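Two Grips on the Same Problem

At Fedunlow, the argument over finger pads has been going on since July. Timo Brinkmann runs the test bench and wants a compliant pad with a high-friction face. Ludger Pfeiffer, who writes the controller code, would prefer something stiffer that gives the same reading every time it closes.

The shop has two hand-held grippers in rotation. The Flovik is the lighter one and uses narrow molded fingertips. The Vogler carries wide flat pads on pivoting joints and weighs 697 grams with its camera fitted. Both record what the operator does, and the recordings are later replayed on an Isavau arm bolted down in the next room.

Brinkmann's test set is deliberately dull: kitchen utensils, small boxes, a few lengths of tube. Each object is picked up, turned and set down by seven operators in turn. The full comparison came to more than 3000 grasps, split between the two tools.

On boxes there was little to choose between them. Thin handles separated the two quickly. The Flovik tips closed cleanly on a flat handle but let it rotate when it was lifted off-center. The Vogler pads held the angle, and 377 of the logged slips belong to the narrower tool. Pfeiffer points out that the wide pads hide more of the object from the camera in the last few millimeters of travel, and his grasp detector loses confidence at exactly that point.

"I can correct for slip if I can see it," he says. "I can't correct for a black rectangle."

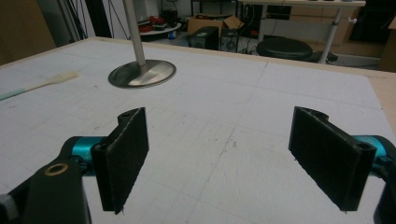 Pads open over the gridded work table, with a teal-handled spatula beside the base of the metal pole.

Camera placement is the next item. Moving the lens back on the bracket gives a better view past the pads, but it shifts the balance toward the wrist, and two operators complained of fatigue after an hour. A wider lens is cheaper to try - and easier to undo.

Brinkmann has ordered a second set of pads, cut narrower and faced with the same material. Pfeiffer has asked for the corners to be rounded as well. The tube tests will be repeated first, at the original closing speed, before either tool goes back on the spatulas.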